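Print this page | E-mail this page
Reading time: 2 min
15 shares | 3 comments

Section 4. Moving Your Sewing Patterns to the Tukow Library

If you have been saving patterns on an older desktop for years, set aside a quiet afternoon and a cup of something warm, and we'll bring the whole collection over together. Tukow Library holds up to 3000 patterns on the home plan, so most of you will have plenty of room left for new ones!

1. Open Tukow on the new computer and choose Library, then Bring In Patterns.

2. Plug in the drive that holds your old files. Give it a moment to show up in the list on the left (older drives can be slow to wake, and clicking again only makes them slower).

3. Pick the folder you want. Subfolders come along too, so there's no need to open each one.

4. Choose your paper size before you press Start. Letter is already selected, but plenty of our sewists print on A4.

Note: Patterns saved in the old Lis format are converted as they come in. My own batch was 137 files and it finished while I was hemming a pillowcase.

CAUTION: Don't unplug the drive while the green bar is moving. You may end up with half a sleeve and no bodice.

5. When the bar is full, print the test square and measure it with a ruler. If it's off, set your printer scale to 100% and print it again.

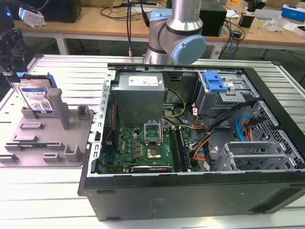
Salamatu Okafor
Customer Guides Editor, Tukow

If the old desktop won't start at all, your patterns may still be safe on its drive. Shut the computer down, unplug it from the wall, and ask a repair shop to copy the drive for you. Tell them you need the folder named Patterns and the small file beside it called notes.tkw, where your fitting notes and fabric yardages are kept.

6. Bring in notes.tkw last, using Library, then Add Notes. Error 1158 means the patterns aren't in yet, so go back to step 3 and then try the notes again.

Print this page | E-mail this page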